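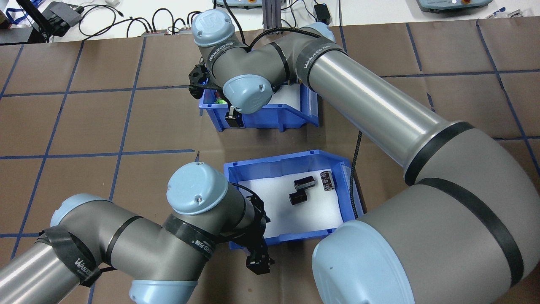
Risterstead Residents' Forum
Community Safety > Gate, Patrol and Access

Topic: Proposed change to overnight gatehouse staffing

ATully_Board
Posted 9:12 am

Residents are invited to comment on a proposal before the board regarding the main gatehouse. At present an officer from Mac Carthaigh is posted at the gate through the night. Under the proposal, that post would end and visitors arriving after 11 pm would speak to a remote operator by intercom. The operator would be supplied by Anitz, which already maintains our entry system. The daytime post would not change.

Written comments will be accepted in this thread through the end of August. Please keep remarks to the proposal itself and avoid naming individual officers.

Ailbhe Tully
For the Board

northloop_17
Posted 10:40 am

I wish to record my objection. The officer at the gate does a good deal more than raise the barrier. Last winter my wife locked herself out at two in the morning, and the officer let her wait inside the gatehouse until I got home. An intercom cannot offer a person a chair.

I would also ask what happens when the line goes down. The proposal does not say.

Pemberly
Posted 11:25 am

With respect to the previous poster, the association does not pay for an overnight officer so that residents have somewhere to wait. The question is whether the post prevents crime or trespass. I have read the incident log for the past year, and nearly every overnight entry concerns a delivery driver with the wrong code or a noise complaint. Both can be handled by telephone.

I support the change, provided that the savings are shown as a separate line in the budget.
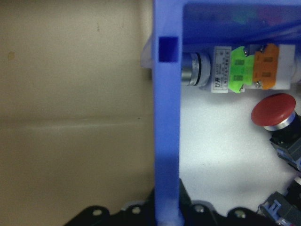 My one reservation concerns the rear pedestrian gate on Irkau Lane. It has not latched properly since spring. If the overnight post is removed while that gate stands unrepaired, we will have a staffed telephone and an open door.

hallam.r
Posted 1:03 pm

Seconded as to the Irkau Lane gate. I reported it twice and received a ticket number each time.

I do not agree that the log settles the matter. A log records what occurred while an officer was present. It does not tell us what would have occurred without one.

Pemberly
Posted 1:31 pm

That argument could be used to justify any expense at all. Two officers would be better than one by the same reasoning.

hallam.r
Posted 1:48 pm

I did not propose two officers. I asked that the log not be treated as proof.

ATully_Board
Posted 4:20 pm

Thank you for the comments received so far. In reply to the points raised:

If the intercom connection fails, the contract requires Anitz to send a person to the gate within 30 minutes. The barrier remains closed during that time. Residents' key fobs will continue to work.

The repair of the Irkau Lane gate has been approved. The board will not end the overnight post before that repair is finished.

Savings will appear as a separate line, as requested.

northloop_17
Posted 5:02 pm

Thirty minutes is a long time for an ambulance crew to sit at a closed barrier. Please confirm in writing how emergency vehicles will enter.

ATully_Board
Posted 5:36 pm

Emergency services have their own override key. I will ask that it be tested and will post the result in this thread.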